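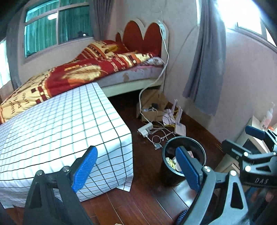
Clovar Trail Stand – dirt bike lift stand

Back in stock. Steel, black powder coat, fits most full size bikes. Lifts with one foot, locks at the top, drops slow so you don't lose the bike on the way down. Rated 1,000 lb. Yes we've stood on it.

Weight of stand: 19 lb
Lock positions: 4
Top plate: rubber, bolts on, replacable
Warranty: one season, frame only

Will NOT fit minis or anything with a low hanging skid plate. Ask for the Solton short stand if you run one of those. We have a few left from July, no more coming till the new batch.

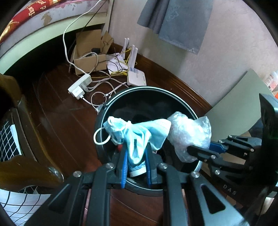 Crumpled face mask at the trash can.

Assembly – two bolts and the foot lever. 10 mm wrench, not in the box. Grease the pivot before first use, then whenever it squeaks. Dont hose it down with the pressure washer, the grease comes right out.

Spare top plates and lever pins are on the parts page. Order by part number please, not "the rubber thing".

Pickup at the Montoya track shop on race days, gate side. Shipping takes longer for the stand than for parts, it goes out in its own box. Returns within 38 days, unused, ask for Adesuwa Tamuno.

Price updated 27/04/2026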